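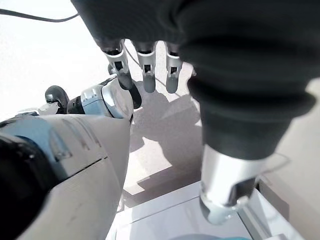 The hand over a white box on the Dallden bench, with the other arm close by.

Grasp planner gets a rewrite, and we're very happy with it

The new planner went into the main branch of Turlow in November, and if you pull the latest build you already have it. This is the piece of software that takes a camera view and a rough object pose and decides where the fingers should land. The old one treated every finger as if it closed at the same speed and stopped at the same moment, which was fine for a two-jaw gripper and pretty poor for a hand with a thumb that swings in from the side.

The new version plans the thumb first. It picks a contact for the thumb, then searches for finger contacts that oppose it, and only then works out where the wrist has to be. Turning the order around sounds like a small thing, but it cut our search from 40 candidate grasps per object down to 14, and the ones that are left are so much better! We used to throw away a lot of them because the wrist ended up somewhere silly, often right on top of the other arm. Both arms are now in the collision model from the very first step, forearm shells and all, so a plan that would bump elbows never gets as far as the queue.

Medicine cartons have been our favorite test objects all season. They are light, they have flat faces and sharp edges, and they crush if you look at them wrong. They are also covered in print, and this is where the perception side has had a hard time. A face full of tiny text gives the feature matcher hundreds of little corners that all look alike, and the pose estimate would slide up and down the panel by a line or two of type. Varghese, our pose module, now fits the outline of the box before it looks at anything printed on it, and uses the print only to tell one face from another.
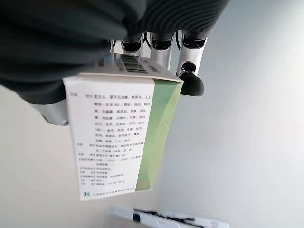

The other half of the carton problem is what to do once the box is off the surface. A carton held by one end can swing or tilt, so the pose you planned with is stale as soon as you lift. We added a re-check after every lift: the wrist camera takes 5 images, Varghese fits the outline again, and the controller gets a fresh offset before it plans the next move. If the new pose disagrees with the old one by more than the limit in your config file, the arm holds still and asks for a new plan. You can set that limit per object class (please do, the default is tight).

Barcodes get their own little helper now too. Give the planner a face you want kept clear and it will add a cost to any contact that lands there. It is a soft cost, so a finger may still cover part of a code when there isn't a better place to hold the box. We may add a hard version later.

Two things to watch for when you upgrade. Old grasp files still load, but they have no thumb field, so the planner fills one in and writes a warning to the log. And the replay viewer in Darkolex needs version 2 of the message format, or the fingertip contacts won't show up at all.

Next on the list is the handover between arms, where both hands have hold of the same box for a moment. The planner can already propose the pair of grasps. Timing the release is still being worked on, and the branch is open if you'd like to try it and send us your logs.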